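6 October 2019. Itton.

Arrived 643 km from the start point, odometer 3000 and change since the service in February. Engine temperature normal the whole way. Left rear tire is down slightly again and takes air every second morning. I have stopped trying to find the leak and just carry the pump on the back seat.

Route notes. The coast road was closed north of the river, so we took the inland highway through Skurkik. The surface is good for the first half, then patched asphalt, then gravel with washboard for the last stretch before the pass. The sign at the top gives 1324 m. Outside air dropped enough that Samina put on both jackets. Visibility was good to the west and poor to the east, with cloud sitting in the valley until past noon. Fuel is available at Skurkik and then not again until Itton. The pump at Skurkik takes cash only and shuts for lunch.
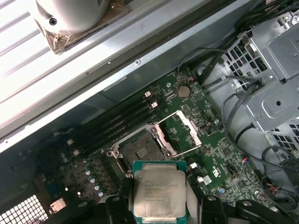 Fuel use went up on the climb, as expected, and came back down on the far side. The average for the day is a little worse than yesterday. Part of that is the roof box, which I should have packed lower. The spare water can is now inside the car behind the passenger seat and the box holds only the tent, the mats and the folding chairs. Wind noise is lower as well. The front strap needs replacing before we do any more highway driving.

The border of the district has a checkpoint with a barrier and one man. He wanted the vehicle papers and the rental agreement from Grenex, read both, and copied the plate number into a book. The Grenex agreement does not list Samina Kazmi as second driver even though we paid for it. I called the office from the parking area. They said a corrected page would be sent by email. No email as of this evening. Until it comes I am doing all the driving, so tomorrow's leg has to be shorter than planned.

Lodging: the Najafi guesthouse, second street up from the bus station. 100 per night in local money with breakfast, paid in advance. Room on the upper floor, two single beds, one working outlet, shared bathroom across the hall. Hot water runs from six to nine in the evening. Pressure is low but steady. The outlet is loose and has to have the plug wedged with a folded card, so we charge the phones first and the camera batteries overnight.

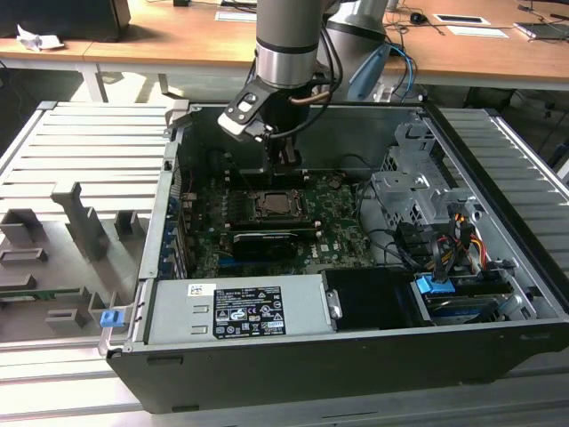 Robot arm over the open desktop tower.

Dinner was lentils, flatbread and a plate of pickles at the place opposite the guesthouse. Samina had the fish and rated it above the one in Skurkik. Bought bread, eggs and two bags of dried apricots for the road.

Still to do: wash socks, refill the small stove bottle, download the map tiles for the southern section while the signal holds, check the tire before breakfast. If the Grenex page arrives by morning we keep the original plan and go on to the lake. If it does not, we stay a second night and walk up to the old fort.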